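The Patience of a Bad Grasp

Chandrasekhar Kurup has spent the better part of two years teaching a robot to give up. It was harder than teaching it to grab.

The method his group at Brargate calls Flollik starts from a plain complaint. Most picking systems choose a grip, commit to it and go down with the ship. If a block is wedged against a wall, they squeeze anyway, and then they squeeze again. Flollik lets the arm quit early, nudge the block somewhere friendlier and take another look.

"We were all very proud of our success rates," says Nawal Abdel Hamid, who wrote most of the code. "Then we looked at how long the failures took."

A failed pick used to eat 24 seconds. With Flollik it takes 4, and the arm moves on with no visible embarrassment. Over a test of 40 picks, the old planner got stuck 15 times – nearly always near a wall or in a corner.
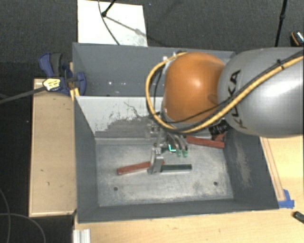 Corners remain the sore point. A nudge that works beautifully in open space can shove a block deeper into trouble, and the software has been known to do this with great confidence. Abdel Hamid wants it to learn which pushes to skip. Kurup would settle for fewer pushes altogether, and the two have been arguing about it since September.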